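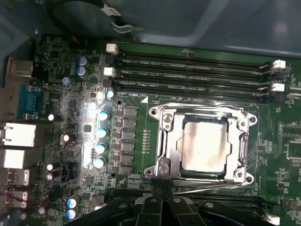
Processor in its socket with the cooler off, brownish smudges on the heat spreader.

Bestari Surface Cleaner Kit for Processors and Heatsinks

Item: BSC-40
Availability: In stock, ships next business day
Sold by: Werau Workshop Supply

Overview

The Bestari kit is a two-bottle cleaning set for taking old thermal compound off processors, graphics chips and the bases of heatsinks. Bottle A softens the old material. Bottle B removes what Bottle A leaves and dries without a film. The kit comes with 40 lint-free wipes, a plastic scraper and a pair of nitrile gloves.

We have carried Bestari products since the shop moved to Prereck Street, and this kit replaces the single-bottle version we used to sell. The old version worked well enough on fresh paste but needed three or four passes on compound that had dried hard. The new Bottle A is thicker and stays where you put it, so you can leave it on a heatsink base while you get on with something else.

What is in the box

Bottle A, softener, 67 ml, drip tip
Bottle B, finisher, 67 ml, flip cap
Wipes, 40, folded, in a resealable pouch
Scraper, plastic, one straight end and one rounded end
Gloves, one pair, size large
Instruction card

Thermal compound is not included. Neither is a wrist strap. Both are listed under Related items.

What it removes

Standard silicone-based paste, white or gray
Silver- and ceramic-filled paste
Wax-type phase change pads, the kind preinstalled on many boxed coolers
Light adhesive residue from pads and labels

It will not remove thermal epoxy. If your heatsink was glued on with a two-part adhesive, this product will not get it off, and prying at it can pull the chip apart. It is also not meant for liquid metal compounds. Call us before ordering if you are not sure what you have.

How to use it

Shut the computer down, unplug it and wait a few minutes. Lay the case on its side so the board is flat. Take the cooler off following the maker's directions. If it does not want to come, twist it gently from side to side. Do not pull straight up on a stuck cooler.

Clean the heatsink first. Put three or four drops of Bottle A on the base, spread them with the rounded end of the scraper, and leave it for four minutes. Wipe from the outside toward the middle. Repeat if the old compound was very dry. Then put a small amount of Bottle B on a clean wipe and go over the base until the wipe comes away clean.

For the processor, put the liquid on the wipe and never directly on the chip. Leave the processor locked in its socket while you clean the top. One drop of Bottle A is plenty. Work in short strokes and fold the wipe often to a fresh side. Finish with Bottle B and let everything air dry before you apply new compound.

If some old paste has gotten down along the edge of the processor, use the corner of a wipe dampened with Bottle B. Leave the scraper alone for this. If paste has gotten into the socket itself, stop and ask someone who has dealt with it before -- bent contacts are a much bigger problem than a little stray paste.

A faint stain may stay behind on the metal after cleaning, mostly on older parts. If the surface feels smooth and a fresh wipe stays white, it is clean and you can go ahead.

How far a kit goes

Used as directed, one kit will do 23 complete jobs, counting the processor and the heatsink as one job. The wipes usually run out before the liquid does. Refill pouches are sold separately and fit the same box.

Specifications

Bottle A base: citrus distillate
Bottle B base: isopropyl alcohol
Odor: orange (A), alcohol (B)
Residue after Bottle B: none visible
Wipe material: nonwoven polyester blend
Scraper material: nylon
Storage: upright, caps closed, away from heat
Shelf life unopened: four years
Shelf life opened: two years

Safety

Both liquids are flammable. Use them in a room with some air moving through it and keep them away from open flame, soldering irons and space heaters. Bottle A can irritate skin, so wear the gloves. If you get either liquid in your eyes, rinse with plenty of water and get medical advice. Keep the kit away from children and pets.

Bottle A can cloud clear acrylic and some painted plastics. Wipe up spills on case windows and front panels right away with a damp cloth. It does not harm bare aluminum, copper or nickel plating.

Safety data sheets are available on request. Please give the item number when you write.

Shipping

Because both bottles are flammable, this item goes by ground service only. We cannot ship it by air or to post office boxes. Customers outside the mainland states should contact us before ordering. Refill wipes and scrapers have no restrictions and can ship any way you like, but if they are in the same order as a kit, the whole order goes ground.

Orders placed before noon normally leave the same day when the shop is not busy. We do not promise it.

Returns

Unopened kits can be returned for a full refund less shipping. We cannot take back a kit once either bottle seal is broken, unless something was wrong with it when it arrived. If a bottle leaked on the way, keep the box and call us -- we will send another one.

Questions we get

Can I buy Bottle B by itself?
Yes. Bottle B is sold singly as item BSC-B. Bottle A is only sold as part of the kit.

Is it any better than rubbing alcohol from the drugstore?
For fresh paste, drugstore alcohol of high strength will do the job, and we tell people so. The cheaper bottles have a good deal of water in them and dry slowly. The kit earns its price on dried-out compound and on wax pads, where alcohol alone takes a lot of rubbing.

Can I use paper towels instead of the wipes?
They shed fibers. Coffee filters work in a pinch.

Do I need to clean the parts if I only lifted the cooler for a minute?
Yes. Once the joint has been opened, clean both sides and use fresh compound. Air gets trapped in the old layer when you set the cooler back down.

Will it take off the compound on my laptop's graphics chip?
It will, but a bare chip has no metal cover over it and the corners break easily. Skip the scraper completely and press lightly.

Can I use it on edge connectors or memory contacts?
Bottle B is fine on contacts. Do not use Bottle A there.

How often should I replace compound?
If temperatures are normal and the cooler has not been disturbed, you can leave it be. Clean and replace it any time the cooler comes off.

Customer comments

"Used it on a batch of office machines we were passing on to a school. The wax pads came off in one go on most of them. I would like a smaller glove size in the box." -- Amra Begović

"Works. Orange smell hangs around the bench for an hour or so. The drip tip on Bottle A is much better than the old cap."

"Good wipes, could use more of them. Shipping was slow but I knew that when I ordered."

Related items

BSC-B Bottle B finisher, single
BSC-W Refill wipes, pouch of 40
BSC-S Nylon scrapers, pack of four
Antoniuk ceramic thermal compound, syringe
Antoniuk wrist strap with coiled cord and clip
Antoniuk parts tray, magnetic, two compartments

Ordering for a shop or school

Kits are also packed four to a carton at a lower price per kit. We accept purchase orders from schools and public offices. Send the order on letterhead with a shipping address and the name of someone we can reach by phone. Cartons ship sealed, and we can hold a second carton for later delivery if you are short on storage space for flammables.

Price and stock are updated each morning. Printed catalog prices from June no longer apply to this item.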